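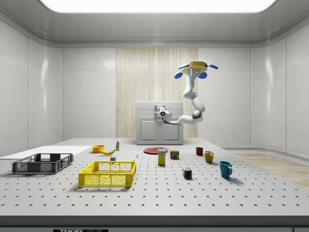
Jayson Marquez told his first squad at Brendanville that a pre-season is for finding out who can't do the job yet, and that you had better find out before the first league match. He had 12 forwards that year and only two who could scrum on both sides.

Chapter 5
Building a Squad Before the Season

Most club rugby sides start training well before they know who will be in the team. Players move away, change shifts or retire over the summer, and new ones turn up in the second or third session. The coach has to plan for a squad that is still changing.

This chapter deals with the weeks between the first session and the first fixture. It covers how to judge players who are new to you, how to share out match time in friendlies, and when to settle on a first team. Fitness testing is left to Chapter 6.

5.1 Depth

Depth means having a second player for each position who can start a match without the side changing how it plays. Few clubs have it everywhere. Bedgate went into the 2000 season with one recognised hooker and moved a flanker across when he was hurt in April. The flanker could throw in well enough — he had done it at school — but the scrum went backwards for the rest of the season.

A coach should write out the squad by position early on and mark the gaps. Some can be filled by training a player in a second role. Front row places are the exception, as the laws ask for players trained to play there safely.

5.2 Friendlies

Gembridge and Catacutan used to meet each summer and change most of their sides at half-time. The score told neither coach very much. What they wanted was to see new pairings, above all at half-back, under some pressure.

Search this book
Go

Share 12 Comments 2

pauline_r
Used this with our under-18s coaches. 5.1 is the useful bit, wish it were longer.

Second Row
Does the later edition still have the Bedgate section?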